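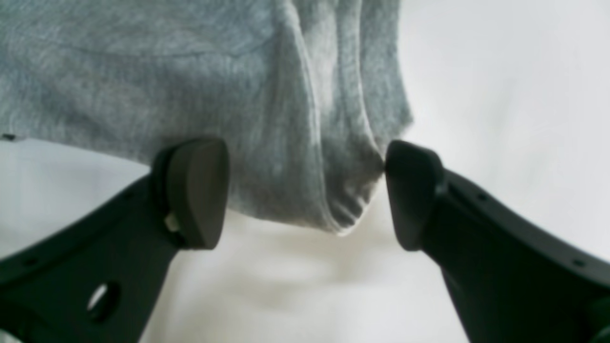
Workshop Wiki > Machines > Arms and grippers > Drovetti arm

Drovetti arm

The Drovetti arm is a home-buildable robot arm with a two-finger gripper, designed at the Hornley Shared Workshop for picking up, holding and folding cloth. It takes its name from Drovetti Street, where the workshop had its first rooms. Builders have used it for all sorts of jobs, but it is best known for handling T-shirts and other light knitwear, a kind of work that keeps surprising people who come to it from blocks and bottles.

Background

Cloth is a wonderfully awkward thing for a machine to hold. A wooden block has one shape, and a gripper that can find its sides can lift it. A knit shirt has as many shapes as there are ways to drop it. It sags between the fingers, bunches into pleats, and hides its own hem under a fold. The Hornley group began with a wood-handling arm that had been sitting on a shelf, and found that it could lift a shirt on almost any try but could hardly ever lift it by the part they wanted.

Work on a new gripper started in March, with the old base and shoulder kept as they were. The first plans were posted on the workshop's pages that summer and were last revised on August 27, 2021.

Design

The arm has six joints and stands on a bench plate that can be clamped or screwed down. The upper arm and forearm are square aluminum tube. Most of the other structural parts are printed, including the gripper fingers, which are black and have openings through them to save weight and printing time. Each finger ends in a separate dark pad with a rounded top, so a worn pad can be changed without printing a new finger.

The pads went through more versions than any other part. Sharp-edged ones gave a good pinch on a single layer but snagged loops of knit. Very soft ones held beautifully and then would not let go - the cloth stuck in the corner where pad met finger. The rounded pad now in use is a compromise between the two, and a good one. It slides under a loose edge fairly easily and still grips a fold.

A small camera sits at the wrist and looks out along the fingers. It sees very little of the room and a great deal of the pads, which suits cloth work well. Hems and seam lines show up clearly at this distance, and so does the texture of the knit, giving the software something to follow.

Gripper drive

One motor moves both fingers through a pair of meshed gears. The gear set is a Riltetti kit, chosen for its low play. Closing force is limited to 800 grams at the pads in the standard settings. Builders working with towels or denim often raise the limit to 1000, and several have reported doing so with no harm to the gears.

The wrist uses a Głowacki coupling, a slightly flexible sleeve that gives a little when the fingers press on the table. This part makes a huge difference. With a stiff wrist the arm either stops short of the cloth or shoves it into a heap, and a builder can lose whole evenings to adjusting the height.

Control

The arm can be driven by hand, using a smaller copy of itself as a controller, or by a program trained on recorded runs. Most builders begin by hand, and many stay there for weeks because it is so much fun. A useful first set of recordings is about 100 runs of the same task with the same garment. Changing the garment too early tends to produce an arm that is unsure about everything.

Typical first tasks are:

Pinch and lift a shirt by the hem
Lay a sleeve across the body
Drag a garment flat by one corner

The hem lift sounds like the easy one. Telling a hem from a fold that happens to lie straight is hard, though, and a gray shirt on a pale sheet is a popular test for it. The sheet is also kind to the fingertips, which otherwise scrape on the bench.

Known problems

Thin strands of fabric can catch at the edge of one pad while the other closes on nothing. The arm then lifts the garment a short way and drops it. Opening the fingers fully before each approach helps, as does coming in at a slant.

Printed fingers bend a little under load, and the pads may stop meeting squarely. Version two of the plans has a raised rim along each finger for stiffness. Older fingers can be used with the newer pads if the screw hole is drilled out slightly.

Cable wear at the elbow is common on arms that run every day. The Hornley plans now route the cable outside the tube, with a loop long enough for full travel.

Variants

A short version for small benches leaves out one joint and works well for socks and dishcloths. A pair of full-size arms mounted side by side can fold a shirt between them, and watching that for the first time is a real treat. The two-arm plans are still marked as a draft, and the section on timing is unfinished.

See also

Gripper pads
Printed gears
Wrist cameras
Working with soft materials

32 shares | 8 comments

This site uses cookies to remember your settings. Accept | Manage cookies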